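# Fivilik planner: frequently asked questions

Last updated September 4, 2018. These questions come from the mailing list and from the people who write to us directly. If your question is not here, please send it to the list first, so that others can also read the answer.

### What does Fivilik do, and what does it not do?

Fivilik receives a goal for one or two arms, a model of the room, and the current joint positions. It returns a path without collision, with times attached. It does not find objects for you. Perception is a separate package (Hukness), and you may replace it with your own as long as it publishes boxes or meshes in the same message format.

### Do I need the real robot to try it?

No. The simulator Zivbridge is enough for all the tutorials. The planner does not know if the joint values come from a motor or from a simulation. You only change one line in the launch file:

`source: zivbridge`

### Why does my plan fail with "start state in collision"?

In most cases the planner is right. Please open the viewer and turn on the collision shapes. They are thicker than the visual shapes, so an arm that looks free can already touch the table in the collision model. You can set a smaller `padding`, but we do not recommend to set it to zero.

If the shapes are clearly apart and you still have the error, check that both arms are in the description file. An arm which is missing there is placed at its zero position, and this is often inside the torso.

### How many attempts does the planner make?

The default is 400 samples for each arm. For a narrow place, for example between a wall and a cabinet door, you can increase it to 3000. Planning will then take longer, and you should increase `timeout_ms` also. With the default timeout the search stops before it uses all of the samples, and the log says only "no path", which confused many users. We will make this message better in the November release.

### Can the two arms move at the same time?

Yes, with `mode: dual`. The planner then treats them as one long chain. It is slower but it is safe. With `mode: single` the other arm is a fixed obstacle. Please do not start two single plans in parallel. Each of them believes that the other arm stands still.

### The wrist view and the torso view do not agree. Is my calibration wrong?

Maybe, but first check the time stamps. The two streams are published separately, and if you compare a wrist image with an older torso image, the arm has moved in between. The tool `ziv_sync` pairs them and drops every image without a partner. On our test recording it kept 967 pairs.

If the pairs are correct and there is still a difference, look at the camera's up direction. Zivbridge uses Z up and the older exporter used Y up. A room which is tilted in one view can be completely fine, when the camera itself is tilted. Compare the transform with the numbers in the description file and do not trust your eyes.

### Which rooms are included?

The package Palacios has 65 furnished rooms. Every piece of furniture has a collision mesh, also the small ones. Doors of cabinets can open, and their angle is part of the room state, so the planner sees an open door as an obstacle. Mirrors are drawn with reflection, but for the planner a mirror is a flat box. If you use your own detector, please mask the mirrors, or it may report furniture that is behind the wall.

### Why is a part of my wrist image black?

There are two usual reasons: the camera looks at a place where the room has no geometry, or the surface gets no light. Switch the render mode to `depth`. Where there is no geometry, the depth is infinite. Where there is a dark wall, you will get a normal distance. Hukness ignores infinite depth by default.

### What do the views look like in a furnished room?

Two views from one Palacios room, first with a gripper close to the camera and then with both arms:
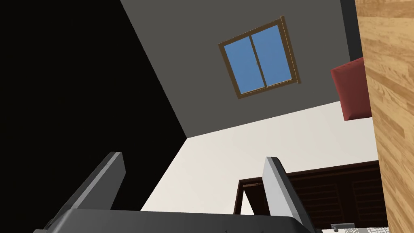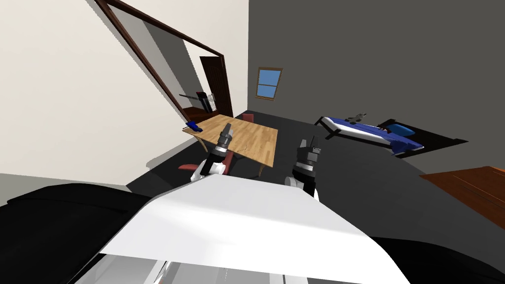
### Comments

Thank you for the part on time stamps. I lost almost two days on my calibration before I ran `ziv_sync`, and the transform was correct from the beginning. One request: could the tool write to the log which images it dropped? I now compare the two lists by hand, and with long recordings it is not pleasant. Also the `timeout_ms` remark should be in the install guide, I think.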